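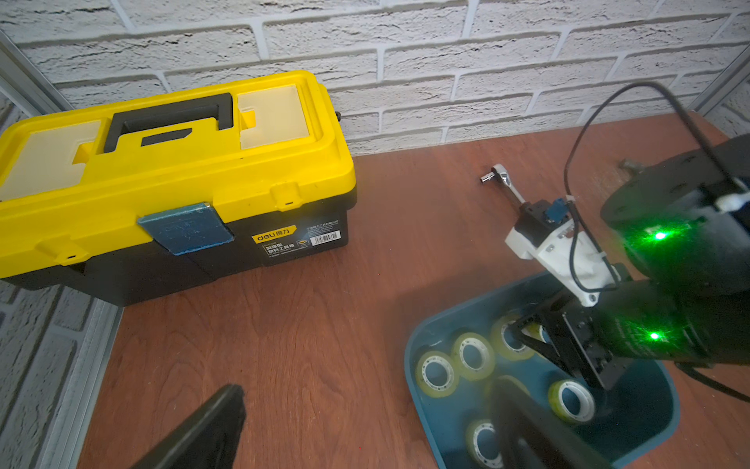

Figure 1. The sorting bench at Lendby: toolbox, ratchet wrench and tape tray, with the arm at right.

Projects > Student Reports > Site Visits > Lendby Open Day

Last updated: February 2022

Report on the Lendby Open Day: Bench Robots for Mixed Parts

1. Purpose of the visit

Our project group is building a small pick-and-place station for the school workshop. Before choosing a gripper we wanted to see one used on everyday items, so we attended the open day at Lendby. The day was split into a short talk, a bench demonstration, and time for questions. This report covers mainly the demonstration.

2. Setup

The bench has a wooden top and stands against a white brick wall. The arm is dark grey with green indicator lights. Its gripper has flat black metal fingers, and above them is a white 3D-printed bracket that carries a small blue module held on with a cable tie. We had planned to machine our own bracket from aluminum. After seeing this one we are going to print a first version and test it.

The items on the bench were ordinary shop supplies. The rolls of clear tape sat in a teal-blue plastic tray, some of them on edge. A chrome ratchet wrench lay near the back, next to a yellow and black toolbox with a "deli" label on the front.

The software that plans the moves is called Flikier. It was running on a laptop at the side, and visitors could read the log while the arm worked.

3. Demonstration

The operator ran 32 picks on the tape rolls and put the tray back in order by hand between sets. Of these, 3 failed. In two cases the roll turned in the fingers and dropped back into the tray. In the third, the fingers closed beside the roll and the operator stopped the run.

We asked why tape had been chosen. The answer was that a clear roll is hard for a depth camera to read, and a roll on edge can move when it is touched. The wrench was picked up once, by the handle. It tipped toward the heavy end as it was lifted but stayed in the grip.

The toolbox was not lifted. It was on the bench for a task that is still in development, in which the arm will put the wrench away.

4. Questions and answers

Cost: the printed bracket uses roughly 400 grams of filament counting the failed prints. We were not given a price for the arm.

Finger pads: Lendby has tried soft pads from Hashmi on another bench. They hold smooth items better but have to be replaced often.

Cables: we were told to leave more slack at the wrist than seems necessary. Our current drawing has the cable pulled tight when the wrist is fully turned, so this will be changed.

5. What we will use

We will keep the flat finger design and add a pad that can be removed. Our test list had only wooden blocks on it, and we have now added tape rolls and one long tool. We will also record failed picks by type, using the same headings we saw in the Flikier log.

The motion software for our station is still undecided. Fevovlow is already installed on the workshop computers, so it will be tried first, and the results will go in the next report.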